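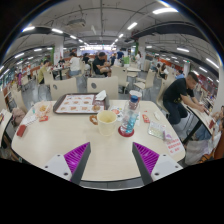 Skudonus: what we learned from clearing tables

The table-clearing part of the Skudonus project has reached its first result, and Itsuki Uchida asked me to write it up for the newsletter in a form that people outside our group can also read.

The question was simple to ask. If we teach a robot arm to clear a table only from demonstrations made with the hand-held gripper, does it matter where these demonstrations were made? For the first half of the year we recorded everything in the laboratory at Cevport, on one table, with clean cups and trays which we bought for this purpose. The policy learned well. When we then tested it on a table with real leftovers, it became unsure very quickly. It would approach a paper cup correctly and then stop above a napkin, as if the napkin had no good place to be held.

So in July we took the gripper out to dining halls. A canteen table after lunch has a tray with a paper placemat, a crumpled napkin, a sauce container, small paper packets, a water bottle which still has water in it. Many of these things are soft, light or partly transparent, and they lie close together. Behind them there are chairs, other tables and people who are eating or resting, and the lamps on the ceiling bend into curves in our wide lens. Our laboratory recordings had almost none of this.

We collected 1,000 demonstrations in 7 halls. Hatsue Shibata then trained two policies of the same size. The first one saw only laboratory demonstrations, and the second one saw the same number in total, but half of them came from the halls. Both were tested on the arm in our laboratory with 13 table settings which neither of them had seen. The laboratory policy completed four of the settings without help. The mixed policy completed nine.

We looked at the failures one by one, which took longer than the training. Most of the improvement is in the moment before the grasp. The mixed policy more often comes from the side when the object is tall and next to another one, and it opens the fingers less wide when there is no space. For flat things the difference is small. Paper packets and receipts are still difficult for both policies. Hatsue thinks that the ridged pads are part of the problem, as a thin sheet can slide between the ridges, and she is preparing a set with a finer pattern.

There is one result we did not expect. We also tried to cover the upper part of every picture during training, so that the policy could not see the hall behind the table. We thought this would help, but it lost two settings compared with the full view. Our present explanation is that the chairs and pillars far away tell the policy how the hand is moving – the table itself is often too plain for this. We do not want to claim more until we have repeated it with another lens.

I should also mention the limits. All tests were made with one arm, and a person placed the objects each time by following a drawing. Drinks were counted as cleared only if nothing was spilled, and for open cups we used water.

The next step is a comparison with the Fleury group, who use a different gripper with softer fingers. They will test our mixed policy on their own arm in Brekwood, without new training at first. Itsuki is finishing the conversion of the recordings now. If you would like to read the longer report before it goes out, please write to Hatsue. Comments on the section about failures would be the most useful for us.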